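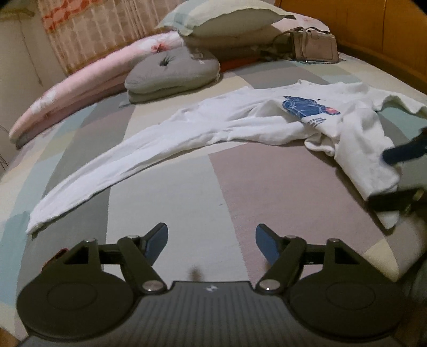 Figure 4.1 White long-sleeved garment on a color-blocked sheet.

Chapter 4
Careers After Television

A performer's working life is often shorter than the public memory of it. This chapter deals with child and teenage actors who leave the screen when a series ends, and with the records that let us trace what they did next.

The main case is Zofia Żak, who joined the family comedy Midley at age 12 and stayed for two seasons. She made two films for the studio Jesance, neither widely released, then trained as a court interpreter. Her screen credits are well documented — her later work is known mostly from staff lists and one radio interview.

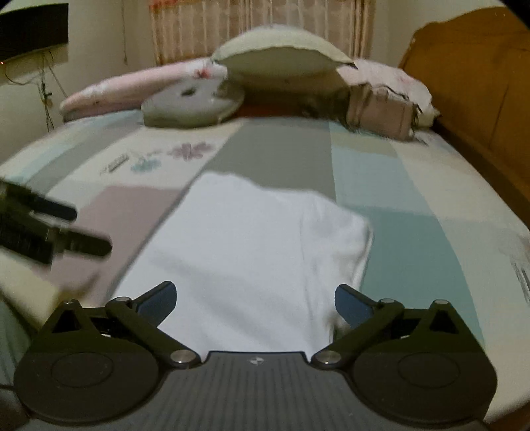 4.1 Credits as Evidence

A credit shows that a person was engaged on a production. It does not show how long the person worked or on what terms. For Midley, the closing titles list Żak in every episode of the second season, including those in which she has no lines. The production ledger kept by Ulon, the distributor, records payment by shooting day and should be read alongside the titles.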